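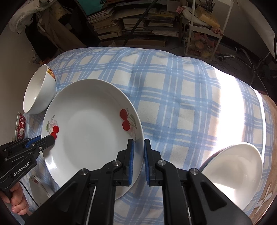
Week 3: Survival Games and the Art of Running Out of Things

Game Design Fundamentals - lecture notes
Lecturer: Akosua Gbeho
Tutorials: Rizwan Cassim (bring your prototype, even the ugly one)

Last week we finished on difficulty curves and I promised to explain why so many of you find hunger bars annoying. There are good reasons. Most hunger bars are a kitchen timer glued to the player's forehead.

1. What a scarce resource is for

A resource in a survival game should make the player choose between two things they want. If food only stops you dying, it is rent. You pay it, you grumble, you go back to the game. If food can also be traded, used as bait or left behind to lighten the pack, then every tin of beans becomes a small argument with yourself.

Our main case study this week is Drekham, the river-town survival game by the two-person team of Irén and Kornél Antal. Play at least the first three nights before the tutorial. You will probably die on the second. Write down what killed you and whether you saw it coming, as we'll be using this.

In the first public build, Drekham had 23 separate resources, including two kinds of string. Players hoarded all of it and used almost none of it. The Antals cut the list to nine for the next build. The string enthusiasts complained on the forum for a month, and average play sessions got longer.

2. Three sorts of pressure

Clock pressure: something drains whether you act or not. Hunger, cold, lamp oil. Easy to build, easy to resent.

Space pressure: you can't carry it all. Cheap to code and usually more interesting than clock pressure. Watch how long players spend in the pack screen. A little dithering is fine. If they're in there for half the session, you have made a game about luggage.

Knowledge pressure: you don't know what's around the bend. This one wears out fastest, so it needs random maps, changing weather or a very large budget. You have none of the third.

Drekham leans on space pressure early and clock pressure late. Welard, which some of you played in first year, does it the other way round, and I'd like you to have an opinion about which works better. "Both are valid" is not an opinion.
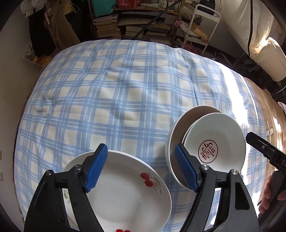 3. Permadeath and how to be forgiven for it

Losing everything is only fair when the player can tell the story of how it happened. "I crossed the ice with a full pack because I was greedy" is a story. "A wolf appeared inside me" is a bug report.

Tamás Vörös, who is giving the guest lecture next week, kept a log of 300 player deaths while testing Likum. He sorted them by whether the player restarted straight away or quit. His notes are on the course page under Readings. They are short and fairly rude. Look at the section on falling damage in particular, where he changes his mind halfway down the page and leaves both versions in.

Some things that soften the blow:
- a quick restart, with no logos to sit through
- something small that carries over, such as a map mark or a recipe
- a death screen that tells you the cause in plain words
- a different opening area, so the first ten minutes aren't a chore

Please don't add a voice that mocks the player. Everyone thinks theirs will be the funny one.

4. Random maps

Students love random maps because they look like free content. They are more like a very fast junior designer who has never played a game. You have to check the work.

Pick one map seed and keep it for all your early testing. The Antals used 942 for most of Drekham's development, and Irén says she could walk it blindfolded. Only once your rules feel right on a fixed map should you start rolling new ones - otherwise you won't know whether to blame the rules or the river.

Before the tutorial

Build a paper prototype with no more than five resources. Dice, cards and coins are all fine. Play it twice with someone outside the course and don't explain anything they haven't asked about. This will be painful. Take notes.

Bring one page covering the following: which pressure you relied on, what your tester hoarded, what they ignored, and how they died.

Optional reading: Petkov developer diary, part two (skip the bit on shaders).

Rizwan's office hours finish at 4 pm. He would like it known that 4:20 is after 4.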